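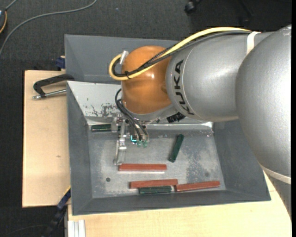
April, evening

Gray bin day. I got in a little before eight and the hall was cold, so I kept my coat on until the first coffee. Spent most of the morning on the bin and the rest of it on the shelves behind my desk, which have needed doing since before Christmas.

The bin is in worse shape than I had written down. The floor has pale scuffs all over it and there is a darker mottled patch right of center that I can't account for. I noted it as a stain, with a question mark. The light sloping panel on the rear wall has dark scratches on the left, and the coating has gone in patches. The last entry in the book only says "some wear." I wrote a longer one.

Then the question of what to do about it. Hulme will strip and recoat a bin for 264, pickup included, but they want it for most of two weeks. A new one from Kulosell is 1,850 with the stand, and I don't need the stand. They won't sell it without. I called them twice about this and got the same answer both times, the second time from a man who sounded like he was eating. So it will be Hulme, probably in the first half of next month, and until then it stays as it is. The slope of the walls is still good and nothing is bent, and that matters more to me than how it looks.

Blocks: three red and three dark green in the bin today. The greens are too dark for a gray floor, in my opinion. I said so when we ordered them and I still think so. The red ones I can find from across the room. Zindum has a lighter green in the catalog now and I put a slip of paper in that page. The rest of the blocks are in the drawers, and after lunch I took every drawer out and went through them.

That took until past three. The full list says 111 blocks and I had 107 on the first count. Found two in the drawer with the tape and one on the windowsill. The last one I had given up on, and then it was in my own coat pocket, where it must have been for some time, along with a grocery receipt from February. So 111, all present. I wiped them with a damp cloth and let them sit on a towel before they went back. Blue and yellow in the top drawers, red in the third, green at the bottom. New labels on all of them. My handwriting on the old ones had faded so much that only I could read it.

Shelves: threw out 4 empty boxes, the cracked tray, and a Bratico catalog so old that the phone number is missing its area code. Kept the newer Bratico one for the foam inserts. I would like inserts for the red drawer at least. The blocks slide to the front every time it opens and they chip at the corners. Have to measure the drawer first. I meant to do it today and couldn't find the tape measure, and then I forgot about it.

Lunch was the lentil soup again. I made too much of it and there are two more days in the fridge. Rain from about one o'clock, not heavy. Ate at my desk and read the paper.

Home at half past five by the long way, as the bridge road is still closed. Stopped for bread, eggs and dish soap. The bakery had run out of rye.

For tomorrow: write to Hulme and ask for a pickup date, and ask if they can match the gray. Measure the red drawer, inside, all three ways. Look for the tape measure first. Ask Zindum for one sample block in the lighter green before ordering any more. Return the towel to the kitchen. Umbrella.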